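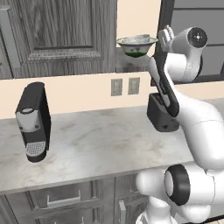

Progress report to the Appiah fund: teaching kitchen tasks by remote control

Prepared by Adesuwa Uzor, Akstead
15 March 2018

Dear Chinyere,

Thank you again for your patience with us over the winter, and for the kind note you sent after our last call. I have tried to keep this one shorter than the last report, though I know I said that last time too!

Where we are with the demonstrations

As you'll remember, the plan was to have people steer the simulated arm through everyday kitchen jobs with the hand controller, save every run, and then train the Drivar software on the runs we judged good enough to keep. We now have 327 demonstrations that passed review, out of 709 recorded. That is a lower share than I had hoped for, and most of the loss came early on, when our operators were still getting used to the controller and tended to rush the last little stretch before closing the fingers.

The kitchen itself has settled down nicely. We have a marble counter, gray wood-grain cabinets above and below, a single-serve coffee machine and a bowl for the arm to work around, and the white arm with its two-finger gripper reaching up from the right. Ibrahim Haruna spent a good deal of time on how objects are placed when a run begins. The coffee machine can still end up hanging above the counter, tilted, and the bowl can float up near the upper cabinets. Runs that begin that way don't count toward the total above, and fixing the placement is the first job on his list for the coming quarter.

What the operators have told us

Abimbola Okeke has been running the sessions, and she keeps a notebook of complaints that I have come to value more than our charts. The one that comes up over and over is depth. People find it hard to judge how far the fingers are from a bowl when they only have one view to go by, so they creep in, back off, and creep in again, and the software dutifully learns the creeping. We tried a second view beside the first in five sessions and everyone liked it, so we would like to make it standard.

The other complaint is the wrist. Turning it and moving the arm at the same time is awkward with one hand, and Aurélien Leblanc is working on a button that holds the wrist still while the rest moves.

Money and time

We have spent nearly 51 percent of the budget, mostly on operator hours. The order for new controllers from Atutwood came in a little under the quote, and I would like to move what's left into review time, if you are comfortable with that.

We still expect to hand over the full set of demonstrations in June. Could you let me know about the review hours before we book the next group of operators?

With warm thanks from all of us,
Adesuwa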